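Smoke detector chirping even with a new battery??

trirner_porch

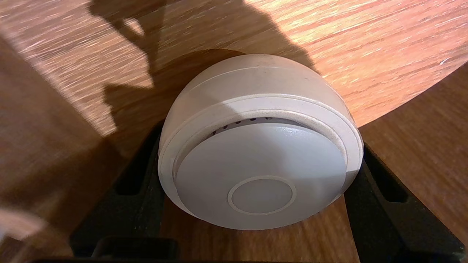
Re: Smoke detector chirping even with a new battery??

trirner_porch
Forgot the details. Plain round white one, button near the bottom of the face, used to be in the upstairs hall. Chirps every 30 seconds, starts up at 2 in the morning of course. Fresh battery went in last night and it's still going! Label on the back says Dastis 546. Dust maybe?

mapleattic
Could be dust. I run the brush attachment along those little slots every June and mine quit doing it.

fahy553
Disagree – check the date on the back first. If it's ten years old, vacuuming won't save it. Replace it.

mapleattic
Sure, but a vacuum is free and a whole set of Clarneos cost me about $200.

fahy553
One alarm isn't a whole set lol. And please don't leave the hall without one while you decide.

trirner_porch
OK, found the date and it's 12 years old, yikes. Vacuumed it anyway (sorry fahy) and it chirped again while I was typing this. Going to the store after lunch.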